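Firnby workshop notes: two-arm bench, simulation stage

2021-06-21

The two-arm build on the Natilport bench is still in simulation, and will stay there until the second shoulder mount comes back from machining. Ifeanyi Eze has rebuilt the table model so that the work surface matches the real one for height. The grippers are parallel-jaw on both sides.

The grocery set has been loaded into the model. Small cartons remain the awkward case, as contact on a thin edge makes the solver jitter. Dropping the time step cured most of it but slowed each run. We have logged 337 runs to date, 29 of which ended with an arm fault. Most of the faults came from the elbow limit, which had been entered in degrees where the controller expects radians. It is now fixed in the shared config, so please pull a fresh copy before you start.

Renders from the grocery layout, the second with both arms over the table:

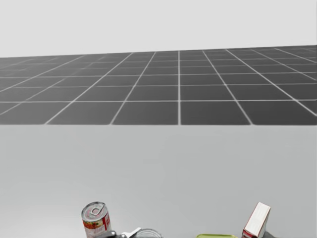
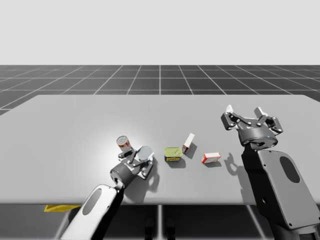 Next on the list is cable routing. The model ignores cables entirely, and the real wrists will not turn as far with a harness attached. Ifeanyi wants 20 mm of slack at each joint and will cut a test harness in July. Anyone with spare braided sleeve in grey or black, please leave it in the tray marked Pruvost beside the lathe.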